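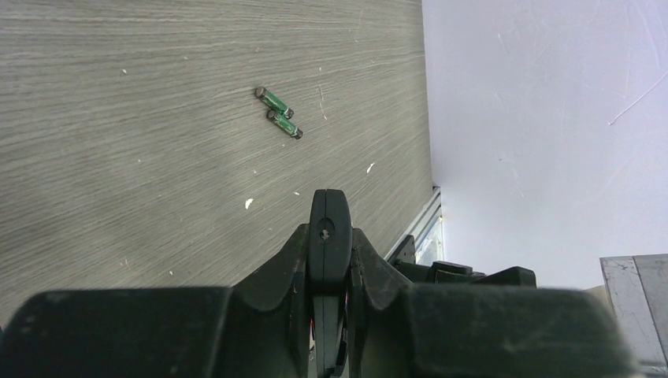 Kurton puts off its second sorting arm and buys spares first

2 min read

I've been bugging the folks at Kurton since July about when they'd order a second arm for the battery sorting benches, and this week I finally got an answer: next year, maybe, and only after the boring stuff is paid for.

The boring stuff is a pretty long list! The shop had 100 lines on its equipment wish list going into the fall, and 73 of them were parts and wear items (finger tips, pads, cables, table clamps, screws). I'd have guessed the other way around, but I've never had to keep one of these things running all week. Small cylindrical cells are fiddly to pick up, they roll, and a worn fingertip is enough to slow a bench down for a morning.

So the new plan, approved in November 2020, goes like this. Kurton will buy 5 spare gripper sets from Zatitier, which already supplies the ones on the benches, and keep them on a shelf instead of ordering one at a time and waiting on shipping. There's money for a better dust cleanup routine too, plus a service visit from Bhatia in the spring. The second arm moves to the next budget, and they want quotes from two suppliers before anyone signs.

I asked whether leasing was on the table. It was, for a while. Garkulau offered a 5-year lease with maintenance rolled in, and I'm told the monthly number looked great until they added up the whole term (I've made that mistake with a car, so no judgment from me). They may still go back to it if the lease gets shorter.

I think it's a sensible call, even if a shiny new arm would've made a better story. The people working the benches seem happy with it, and mostly wanted to know when the spare pads are coming. The order goes out before the holidays.

We use cookies to remember your settings. By continuing to read, you accept our cookie policy.

Recent items
Bhatia adds weekend service calls
What to ask before you lease a robot arm
Zatitier changes its spare parts price list
Garkulau opens a bigger demo room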